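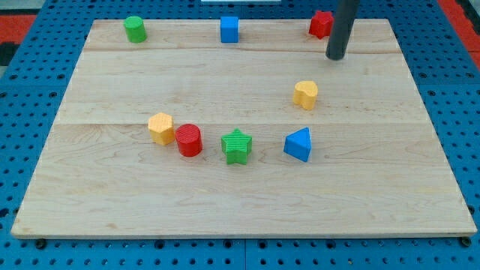

How often should you re-check the zero position on a small pushing arm?
Every morning before the first run, and again any time somebody has leaned on the bench.

I know that sounds like a lot. When I started looking after the Skukero cell at Farnville I thought so too, and I did it when I felt like it, which came to once a fortnight if the weather was good. I've changed my mind since, and I'd like to try and change yours, if you've got a little arm on a bench somewhere and you're the poor soul who gets the message when it starts missing.

Our cell is a modest thing. An arm with a plain round rod on the end, blue pegboard underneath, a wooden board on top of that, and a handful of chunky coloured shapes for it to shove about. Stars, a heart, cylinders, that kind of thing. The rod has a rounded tip and it pushes, and that's the lot. No fingers, no suction, no air line to leak. People see it and assume there can't be much to look after (I've had "what do you do all day?" more than once!) and I can see why. But a simple tool on a simple table still has to know where the table is, and that knowledge goes off like milk.

My first opinion, then, is that most of what gets reported as a software fault on a cell like ours is a furniture fault. I went through our logbook in April with a cup of tea and a highlighter. There are 194 entries in it that say some version of "arm missing target" or "arm stopped, contact alarm". I'd expected to blame the vision side for most of them. What I kept finding in the next line, in whoever's handwriting, was "board had shifted" or "re-zeroed, fine now". Bench nudged. Board lifted off for cleaning and put back a hair to the left. One that just says "bag". I think somebody put a bag on it.

And wood moves, bless it. I like our wooden board, I really do. It's pleasant to work at, the colours show up well against it, and if the tip comes down too hard you get a dent in the board and the rod lives to see another day. But it's made up of planks, and planks have seams, and in a dry room with the heating on those seams do what they like. Hà, who built most of the original cell, wanted to swap it for a sheet of aluminium. We argued over that for ages. I won, I suppose, in that the wood is still there, but the price I pay is going along every joint with a straight edge and a feeler gauge, and I do mean every joint. If a low block with a flat bottom catches on a ridge you can barely feel with a fingernail, the arm pushes, the block tips, and everyone upstairs decides the pushing code is broken.

So this is my morning, for what it's worth. I wipe the board with a dry cloth first, never a damp one. I press down on each corner to feel whether it rocks on its feet. If it rocks, I stop and sort that before anything else, and I don't care who's waiting. Then I jog the arm down slowly over my reference mark near the front edge until a 3 mm shim will just slide under the tip, and I compare the height it reports with the height it reported yesterday. Then the same again at the far side. The far side is the one people skip! It's awkward to reach and you have to crouch to see the shim, and it's exactly where a small tilt shows itself. If both agree, I write the two numbers down and go and put the kettle on.

Chiến Kim thinks I'm fussing. We've had this out many times, quite cheerfully, and his case isn't a silly one. He'd have the arm probe the board itself at start-up, touch down gently at a few spots, fit a plane, correct for it and carry on. We even tried it. Illari wrote the routine over a couple of evenings and it's a lovely bit of work, and it's still in there, and I run it. Where Chiến and I part company is over whether it replaces the crouching. I say a routine that quietly corrects for a tilted board is a routine that lets the board get more and more tilted. The numbers look healthy right up until the correction hits its limit, and then you've got a cell that stops dead and a foot that's been unscrewing itself for a month. I want to know the foot is loose while it's still a job for finger and thumb.

We had that very thing, and I've got the page open in front of me. The entry is dated 03/06/2020 and it begins "Run 2789, contact alarm, far side". The self-probing had been masking a front foot that was working loose, and we lost the whole afternoon to it. I'm still a bit sore, I admit, mostly with myself, as I'd stopped doing the hand check by then on the grounds that the machine was doing it for me.

The rod deserves a word too. I change the tip every 600 runs whether it looks worn or not. Chiến says that's wasteful. Maybe! A tip costs less than my lunch, though, and a rounded end that's gone slightly flat on one side pushes a cylinder in a way that's very hard to spot by eye and very easy to spend a week chasing. When you fit the new one, do up the clamp, let the arm run through its warm-up, and then do up the clamp again. It nearly always takes another little nip. Then re-zero, both ends, shim and all.

As for the blocks, I'd leave them scruffy on top but keep their undersides clean. Ours pick up a sort of grey fluff. I turn each one over and rub its base on a bit of scrap denim. I don't sand them, having sanded one once and made it slide so much better than its mates that it had to be retired (it's a paperweight now, and a good one).

I don't expect everyone to agree with the pencil-and-paper part. Hà has offered twice to make me a form on the tablet, with the date filled in and a graph. I've said I'll think about it. My worry is that a box on a screen gets filled in from the chair, and you can't feel a board rock from the chair. If the form can be made to open only when you're standing at the far side of the bench, I'm all for it, and I'll bring the shim.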